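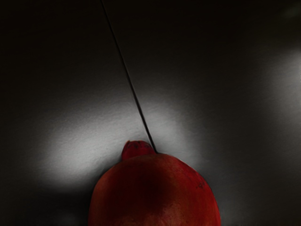
Second-hand arm or new for the packing shed? Budget inside

khoi_lam
Hi all, Khôi Lâm from Quách here. We're a family fruit block, mostly pomegranates with a bit of citrus, and I've finally talked Dad into looking at a robot for the tray packing. I've been mucking around in the simulator at night with one pomegranate on a grey bench and fairly moody lighting, just to get a feel for where the camera ought to go before we spend real money.

Two quotes so far. Vander want 143 grand for an arm, camera, gripper and guarding, installed. Tratix have a refurbished one with 17 months of warranty left on it, a fair bit cheaper, but we'd be sorting out the vision ourselves. Season kicks off in March. Which way would you jump?

dusty_ute
Refurb every time mate. Arms last for ages if they've been greased. Put what you save into the gripper - fruit with a crown on top is a pain for suction cups and you'll go through a few before you find one you like.

shedboss_riverland
Disagree. We went refurb and the arm was fine, but the controller was so old that every integrator we rang wanted to charge us for the privilege of looking at it. Ended up at 182 all in by the time the fencing was done, and that's without my own weekends. Ask Tratix which controller it is and whether you can still get a teach pendant for it. If they umm and ahh, walk away.

pallet_jill
What does your Vander quote say about lighting? Ours had it as "by customer", tucked away on page 9, and I missed it completely. Bright patches on the bench and near-black corners, same as you've got in your render, would've driven our camera spare. We paid for a proper hood and diffusers later on, and it wasn't small change!

khoi_lam
Just went and checked... "by customer". Bugger. Good catch Jill. I'd left the shadow across the top of the fruit on purpose because our shed gets that low sun through the roller door, but I hadn't put a dollar against fixing it.

dusty_ute
Hang a tarp over the door. Done.

pallet_jill
Tarp's fine until the forkie needs to come through 50 times a day, Dusty.

weldernotafarmer
Can I ask a dumb one, what's the line running down behind the fruit? If that's the join between two bench panels I'd budget for a single sheet instead. Dark line touching the top of the fruit right near the crown, and you're asking the software to find the edge of the fruit there. Might be fine, might not. A new bench top is the cheapest thing on your list.

khoi_lam
Yeah it's a join, I modelled it off our old bench. Hadn't thought about swapping the top, I'll get a price from the sheet metal bloke on Tuesday.

shedboss_riverland
One fruit is a start but put a full bin in before you sign anything. Touching fruit, leaves, blemished skin, the lot. Lestano let us send down a few crates for a trial and that changed our gripper choice completely. Cost us the freight. Any supplier who won't do a trial on your fruit is a no from me, new or used.

dusty_ute
Ok that I agree with.

khoi_lam
Ta everyone. So the list now has hood and lights, bench top, spare gripper bits, and a trial with both mobs before any deposit. Dad's going to love the new total - anyone know if Vander will split the payments over two seasons?

pallet_jill
They did for us, but we had to ask twice. Get it in writing before the deposit goes across.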